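**Long table, shared office – what goes, what stays?**

**dralska_dan** wrote:

Okay, I need outside opinions. We took over the back office at Skillport in April and the long table still looks like moving day. I want it cleared by Monday so 4 of us can work at it. My deskmate says leave the big cardboard box where it is because "we'll need it for returns." I say it eats the best part of the table!

The mouse is staying, I like that thing. Everything else is up for debate. And yes, I know there are two remotes, I have no clue which one goes with what.

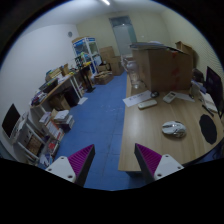
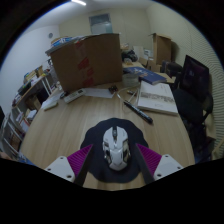
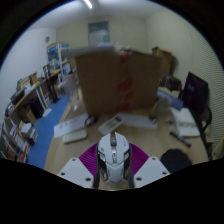
**Category: Workspaces & Desks > Decluttering**

**stultau77** wrote:

Box goes on the floor. Today. You can't judge a table with something that tall sitting on it. Once it's gone you'll find the papers are a ten-minute job – one stack, one folder, done.

**papertray** wrote:

I'm with the deskmate, sorry. We flattened all our boxes the first week and then had to send back 2 monitors. Paid way too much for new packaging. Keep the big one, flatten the ones piled by the wall, and put it behind the door or something.

**stultau77** wrote:

Keeping it is fine, keeping it ON THE TABLE is what I'm complaining about.

**papertray** wrote:

Fair enough lol

**melendez_fan** wrote:

Different question, is that calculator getting used? I had one parked next to my keyboard for years and never touched it. Went in a drawer and I didn't miss it once. For the remotes, tape a label on the back as soon as you figure them out. Also the other desk with all the books on it needs love more than the table does, if you ask me. I got a Meléndez shelf for mine (7 compartments, nothing fancy) and the stacks were gone in an afternoon.

**dralska_dan** wrote:

The calculator is mine and I use it every single day, hands off :)

You're right about the book desk though, I've been pretending it isn't there. Is the Meléndez deep enough for big binders?

**melendez_fan** wrote:

Binders yes, if you lay them flat. Standing up they poke out a bit.

**dralska_dan** wrote:

Good enough for me. Box is moving to the floor tonight, deskmate has been told. Will measure for the shelf tomorrow morning.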